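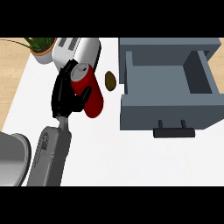
Counter, toaster and plant, from above.

Flundham Kitchen Share: Frequently Asked Questions
Last updated 2022-04-10

What is the Kitchen Share?

A kitchen on the ground floor of the old Lazarević building that members can book by the evening. You cook, you eat, you clean up, you leave. Most of this page concerns the third one.

Who can join?

Anyone living in Flundham or Flindotside. People from farther out may join too, but they go on the waiting list behind everyone else and tend to get the slots that start at 6 in the morning. One of them bakes bread and seems very happy about it.

How do I book?

Through the Fasiso calendar. Your login comes by email once your form has been read by Lumturie Petkov, who reads all of it, including the part where you were asked for allergies and wrote "mornings." Bookings open a month ahead. You can hold 2 at a time. If you want a third, use one of the first two.

Can I book for somebody else?

Yes, but your name stays on it. If your cousin sets off the smoke alarm, so did you.

What does it cost?

Nothing up front beyond the membership fee, and a cleaning deposit that you get back if you clean. We have kept very few deposits. We remember each one.

Is there a door code?

Yes, and it isn't on this page. You would be surprised how often we're asked to put it on this page.

Do I need to bring my own food?

Yes. The salt, the oil and the tea are shared. Everything else in the pantry has an owner, even the lentils, which have had the same owner since October and are not getting any closer to being eaten.

There's a label on the shelf that says "739." What is it?

A member number. We use numbers on food so that arguments about cheese stay impersonal. It hasn't helped much, as most people now know exactly who 739 is.

How long can I leave things in the fridge?

Until the end of the next day, with your number and the date on the lid. Food with no number is fair game. Food with no date is thrown out. Food with neither is usually soup.

How many people can I have over?

Six, counting you. Babies who can be carried don't count. Toddlers count double, in our experience, but we only charge you for one.

Can I run the oven and the kettle at the same time?

You can. Add the toaster and the lights go off. The fuse box is in the hallway, second door, and there's a flashlight on the hook beside it. Please put the flashlight back on the hook. The next person will be looking for it in the dark.

Who waters the plants?

Whoever is listed on the sheet by the sink. If you aren't listed, please don't. We have lost more plants to kindness than to neglect, and the fern went after being watered by four different people in one evening.

What counts as clean?

Surfaces wiped, floor swept, drain emptied, trash taken out to the bins in the yard. "I left it how I found it" is not a standard we accept, though we do admire the confidence. If you really did find it dirty, send a message before you start cooking.

I broke something. Now what?

Tell Niall Dow, who handles repairs and replacements. He's never been cross about a broken bowl. He has been cross about a broken bowl put back in the cupboard in two halves, carefully lined up.

Can I sell what I cook?

No. Selling food needs a different kind of license and a much bigger sink.

Do you take donated cookbooks?

We did. We now have 700 of them and one working can opener. Can openers are welcome.

How do I cancel my membership?

Email Lumturie, hand in your key card, and collect your lentils.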